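Home | About us | Services | Projects | Contact

About Nirnari Building Recovery

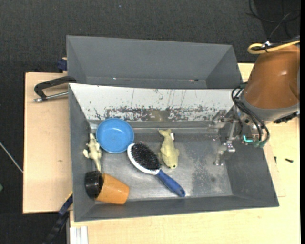 By Evangelia Manolakis, Office Manager
Last revised 19 July 2018

Nirnari Building Recovery surveys, dries and reinstates public buildings after flood and storm damage. Most of our clients are town and district councils. The work covers council offices, libraries, courtrooms, record stores and community halls.

The firm was set up in Skirnness by Dionysis Vrettos, a building surveyor, and Areti Kalogeropoulos, who had run drying contracts for insurers. It now employs 44 people at 2 sites. Survey, design and accounts are at Skirnness. Plant, stores and the joinery shop are at Jotwood.

How a contract runs

A first survey records the height the water reached, the moisture content of walls and floors, and the state of electrical and heating plant. The client receives a written report with a schedule of works and a cost plan. Stripping out starts once the client and the insurer have both signed the schedule.

Drying is monitored by fixed sensors, with weekly readings sent to the client. We do not close up a wall or lay a floor until the readings have held at the agreed level. This can lengthen a programme — thick masonry is slow — and the cost plan allows for it.

Reinstatement is carried out by our own joiners and plasterers. Electrical and lift work is let to Drakos, under our supervision. Where a building has to reopen in stages, public counters and accessible entrances are normally put first.

Record so far

We have completed 598 surveys and taken 33 buildings through to full reinstatement. The remainder were report-only instructions, or went to other contractors after tender.

People

Dionysis Vrettos — Director, surveys
Areti Kalogeropoulos — Director, contracts
Panagiotis Antoniadis — Drying and monitoring
Jasmina Ionescu — Tenders and council liaison

Tender enquiries should be sent to Jasmina Ionescu at the Skirnness office. Site visits to Jotwood are by appointment.

Contact us | © Nirnari Building Recovery | Back to top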